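3.2 Firearm storage in the home

In the Jesham interviews, four of the parents kept a gun in the bedroom, and two of them left it loaded. Mavromatis and Nilsuwan found the same habit in Olten (Figure 3).
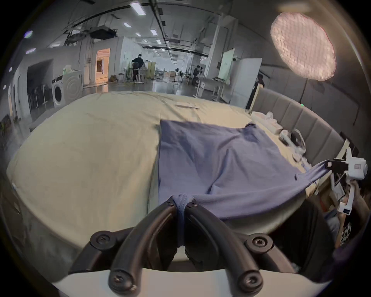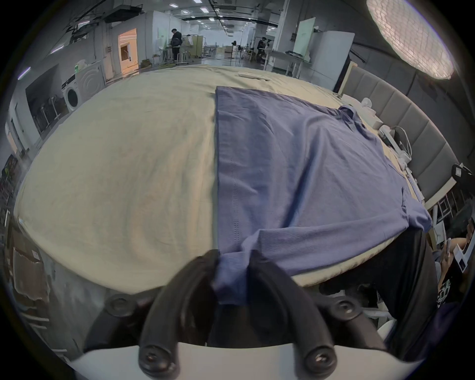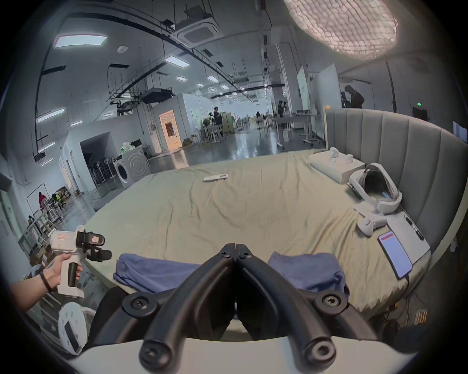
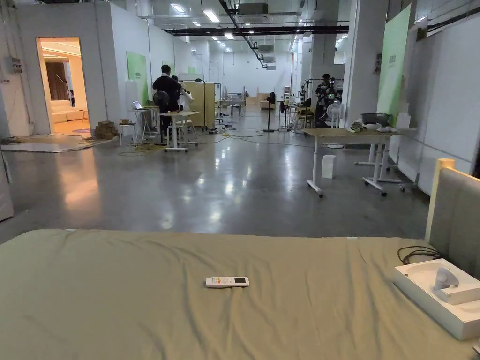
Figure 3. Bed with sheet.

3.3 Reports to the police

Parents in Blackwood called the police less often. Saithong explains this by fear of losing custody, but our data can not confirm it.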